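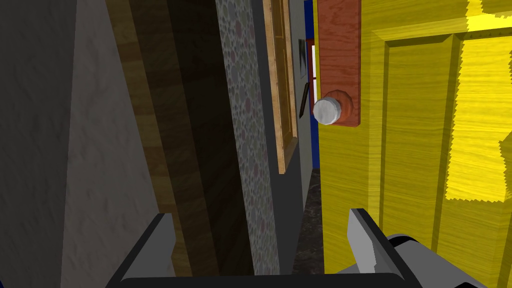

Ellside Home Automation Club - Chores Group

Re: Can any of these things do housework yet?

8/17/18

I've read the replies to this and I'm going to answer the original question, which was about chores. The battery thread can carry on without me.

The message that started it:

> I keep reading that household robots are close. My mother is 31 miles away and her hands are bad. She can cook and she can get around, but she has trouble with doors, jars and clearing up after a meal. I don't need a machine that talks. I need one that can open the hall door and clear the table, and I would like to know if I should be saving for one or forgetting it.
>
> We have the Dormont floor cleaner and it's fine, but it gets stuck behind any door that isn't propped. A cousin who works in a warehouse says the arms there move boxes all day without a break. If they can do that, why can't one move a plate? And is the work being done in the computer models any use, or is it just a video game? I looked at some of the Sadum material and the rooms don't look like any house I've been in.

Short answer: forget it for now, or at least don't put money aside with a date in mind. Long answer follows.

Start with the door. A round knob is harder than a lever. With a lever you can push down with almost anything, and you can be a little off and still get it open. With a round knob the gripper has to come in straight and close evenly on both sides. Then it has to turn without sliding off, and keep hold while the whole machine moves with the swing of the door. In the Sadum house the yellow door has a round metal knob on a wooden backplate, and the gripper has two flat fingers. Two flat fingers on a round thing give you two small places of contact. You and I wrap a whole hand around it and don't think about it.

There is also the question of getting there. Up close, the knob has to be picked out from the door, the trim and whatever is on the wall beyond it. Bright light on a door panel can throw things off too. We had the group's detector call a patch of glare a sign. That was on a real door in July, with the afternoon sun on it.

Our own numbers, for what they are worth. We set up 200 tries at the hall door in simulation, with the start position moved a little each time. I'm not going to quote a success rate, because we changed the friction setting partway through and the two halves don't compare. What I can say is how it went wrong. Most of the bad ones were slips during the turn. A smaller group never got a proper grip at all. In 4 of them the arm got the latch open and then the base drove into the door frame. I've left that figure as a numeral so it can be found in the log.

Whoever runs this next should fix the friction before starting and leave it alone.

Now the table. Clearing up sounds like one job, but for a machine it's a new job for every object.

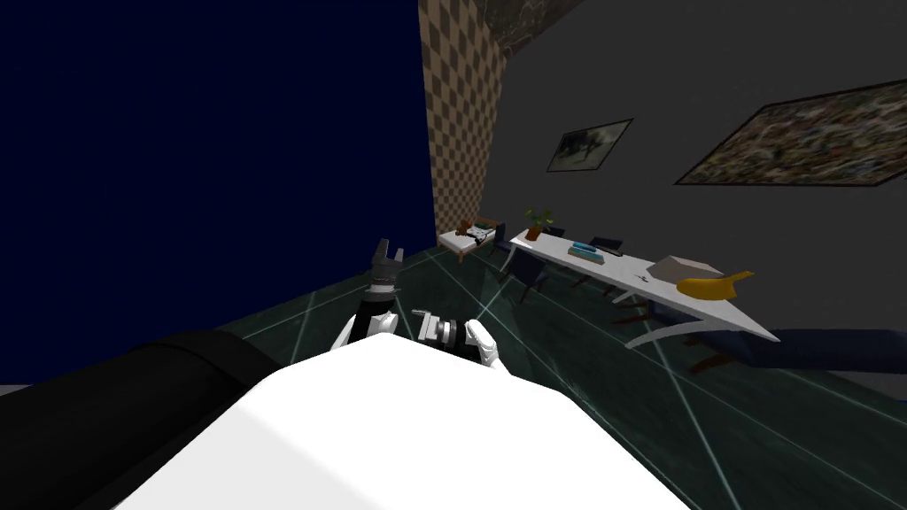

Take the banana. It's curved, it bruises, and the place where you can safely hold it depends on which way it's lying. The gray box next to it is simple by comparison: flat sides, and it doesn't mind being squeezed. The potted plant is a different case again. You don't want it cleared at all, and the machine has to know that. If you tell it "clear the table" and it puts the plant in the sink, it has done what you asked. The teal thing farther down could be a book or a box, and that matters too. A closed box can be picked up by the sides. A book picked up by one cover comes open.

Then there are the chairs. There are dark chairs around that table, and a machine with a wide body has to reach over them or move them first. Pulling out a chair is a chore in itself. Most of the demonstrations I've seen take the chairs away before they start. I would ask about that any time you're shown one.

On the warehouse arms. Your cousin is right that they run all day. I spent three years next to one, a Hrubý, loading trays on a packing line. It was very good. It was also bolted to the floor inside a fence, and the trays came down the line the same way up and in the same place every time. When a tray came in crooked the line stopped and a person went in and straightened it. That person was the part that doesn't exist in your mother's kitchen, unless it's your mother. A shop floor gets rearranged to suit the machine. You can't do that to a house somebody lives in, or you can only do a little of it.

So yes, machines do shop-floor chores, and have for a long time, where the work has been laid out for them. In a house they do floors. I'd add dishwashers and washing machines, which are robots by any fair meaning of the word and which also need a person at both ends.

On the question about video games. The Sadum rooms do look odd. You get a dark blue wall next to a checkered one, and a floor with bright lines all over it. Some of that is done on purpose in this sort of work. If a program has only seen white walls and oak doors, it may fail at the first house with a green door. Mixing up the colors and patterns is a cheap way to stop it from leaning on them. I'd rather train in an ugly house than a pretty one.

Where the models fall short is touch. The look of a knob is easy to fake and the feel of one isn't. Worn latches, sticky frames after rain, a knob with hand cream on it - none of that is in there unless somebody puts it in. We've found that a grip that works in the model often needs more force in the real room, and then you're at risk of crushing the next thing it picks up. So the models are useful for practice and for finding the stupid mistakes (driving into the frame, for one), and I wouldn't buy anything on the strength of one.

What I would do for your mother now:

- Swap the round knobs for levers. It's a screwdriver job and costs very little per door. It helps her today and it would help a robot later.
- Prop the hall door or take it off, if she doesn't need it for heat. That also fixes the Dormont getting shut in.
- Get a wheeled cart for the table. She loads it sitting down and pushes it to the sink.
- For jars, an electric opener. Try one in the store with her hands, not yours.

If anyone on the list has done the lever swap on older doors, please post which backset you ended up with. Ours at the Ellside workshop didn't match what was on the package and we had to file the plate.

The log from the door runs is in the group folder. The table runs aren't there yet. I still have to go through them and mark which objects were meant to stay put, and the plant keeps getting counted as a miss when it was left alone.

One more thing, on the reply that said to wait for prices to come down. Price isn't what is holding this up. If someone handed you the arm free, you'd still be standing next to it at every meal. Ask again when one can open a door it hasn't seen before and then shut it behind itself. I haven't watched one do that yet, on any screen or in any room, and if somebody here has, I'd like the link.

Chores Group, Ellside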